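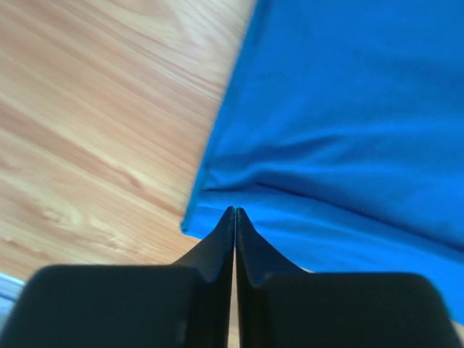
Stirside began with a complaint about napkins. Eilidh Urquhart and Gavin Yule were running a supper club out of a rented kitchen, and every cloth they bought came back from the wash a little smaller, a little grayer and shaped like a kite. In June they gave up and had a batch sewn themselves. We still like our cloths the way they look on a kitchen table, bright blue against honey-colored wood, creased across the middle and not pretending to have been ironed. Gavin ironed one once for a trade fair and people asked if it was paper.

We now make 13 things, all of them square or rectangular. Customers write in asking for round ones. We read every letter.

What we sell
The Bruvley is our everyday kitchen cloth. It comes in one blue, after a long spring in which we tried to offer six and mostly offered apologies. The Rennie is the bigger one, meant for drying pots, though we hear it is popular under dogs. The Tesach is a table napkin and costs more than you'd expect. It costs more than we'd expected, too.

Everything is hemmed on all four sides and washed before it ships, so any shrinking takes place on our time.

Who we are
Eilidh picks the fabric and has the final say on blue. Gavin does the accounts and the sweeping. Calum Farquharson cuts, Kirsty Sutherland sews and fixes what Calum cuts, and Lewis Haldane packs the orders and answers the phone in the mornings. In the afternoons the phone rings.

How we fold
In half, then in half again. Lewis knows a way of doing it in thirds and has been asked to keep it at home.

Orders and returns
We ship within 5 working days. Cafes and restaurants ordering more than 100 cloths should write to Gavin first, as he likes to be warned. Returns are fine if the cloth is unused. If it has been under a dog, please keep it.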